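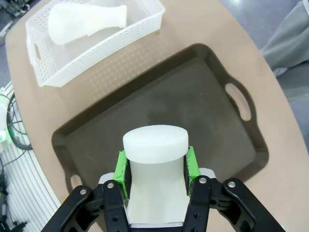 White plastic bottle-shaped object held upright between green contact pads.

Section 4: Disputes, refunds and complaints

Use this section when an order placed through Komex has gone wrong and the seller has not put it right. It applies to buyer accounts on the website and in the app. Sellers should read Section 5.

Last revised: 2022-10-24

4.1 Before you start

You will need:
- the order number, which begins with K and is printed on the confirmation email
- the email address used to place the order
- any messages exchanged with the seller
- proof of payment, if you paid by bank transfer

A dispute can be opened up to 34 days after the delivery date shown on the order. If no delivery date is shown, count from the date of payment. After that the Open dispute button is greyed out and you will have to go through your bank or card issuer.

Note: Orders placed before the September update may show two dates. Use the later one.

4.2 Checking who the seller is

Several traders use similar names. Make sure you are complaining about the right one before you send anything.

1. Sign in and go to Orders.
2. Select the order and press Seller details.
3. Write down the trading name, the registered name and the address. The trading name is what you saw on the listing. The registered name is the business that took your money.
4. Compare the registered name with the one on your bank or card statement.
5. If they match, go to 4.3. If they do not, press Report a mismatch and wait for a reply before going further.

Note: Jillness and Ait Ali are separate sellers with separate accounts. Both send parcels from the Pretenberg depot, so the return address on the label is the same. A complaint about one cannot be moved across to the other. It has to be closed and opened again.

Caution: Do not post the seller's home address, phone number or bank details in a public review. Reviews containing them are removed and your account may be restricted.

4.3 Asking the seller for a refund

You must ask the seller first. A dispute opened without a message to the seller is sent back.

1. From the order page, press Contact seller.
2. Choose a reason from the list. If nothing fits, choose Other.
3. State what you ordered, what arrived and how much you want back. Keep to one order per message.
4. Attach photographs if the goods were damaged or wrong. The limit is 2 files per message.
5. Press Send. A copy goes to your inbox.

The message box holds 900 characters. Anything over the limit is cut off without warning, so write long messages elsewhere and check the length first.

The seller has five working days to answer. An automatic "we have received your message" does not count as an answer.

Note: Keep the conversation inside Komex. We cannot see phone calls, texts or social media messages. If the seller rings you, send a short message afterwards through the order page setting out what was said.

4.4 Opening a dispute

1. Go to Orders and select the order.
2. Press Open dispute. The form has three pages.
3. On page one, check that the seller's name is the one you wrote down in 4.2.
4. On page two, enter the amount you are claiming. It cannot be more than you paid, including postage.
5. On page three, add your evidence. Messages sent through the order page are included already.
6. Tick the declaration and press Submit.

You will be given a dispute number. Quote it in every later message.

For claims of 400 euros or more you will also be asked for a copy of your identity document. Cover the document number if you wish, but leave the name and expiry date readable.

Caution: Do not ask your bank for a chargeback while a dispute is open. The dispute closes automatically when a chargeback is received and cannot be reopened.

4.5 What happens next

The status on the order page will show one of the following.

Received: the form has reached us and no one has looked at it yet.
With seller: the seller has been sent your claim and asked to reply.
Under review: both sides have replied, or the seller's time has run out.
Decided: a decision has been made. Press View decision to read it.

If the decision is in your favour, the money goes back the way it was paid. Card refunds usually show within a week. Bank transfers can take longer, and you may be asked to confirm the account number.

Caution: We never ask for a fee to release a refund. If anyone contacts you saying that your money is waiting and a payment is needed first, do not pay and do not reply. Forward the message using the Report link at the foot of any page. The same goes for messages asking you to "lend" the seller money while a refund is being sorted out.

4.6 If you disagree with the decision

1. Open the decision and press Ask for a second look.
2. Say which part you think is wrong. Repeating the first claim word for word will not change the result.
3. Add any evidence that was not in the original form.
4. Press Submit.

A second look can be requested once per dispute. It is carried out by a different member of staff.

4.7 Common problems

The Open dispute button is missing.
You are signed in as a guest. Sign out, then sign in with the email address used for the order.

The seller's page has gone.
A closed page does not stop a dispute. Start from Orders instead of from the listing.

The form says "Duplicate claim".
There is already a dispute on that order. Look under Orders, then Closed and open disputes.

My review has disappeared.
Reviews are hidden while a dispute on the same order is open. They come back when it is decided, unless they break the rule in 4.2.

For complaints about Komex itself, see Section 6.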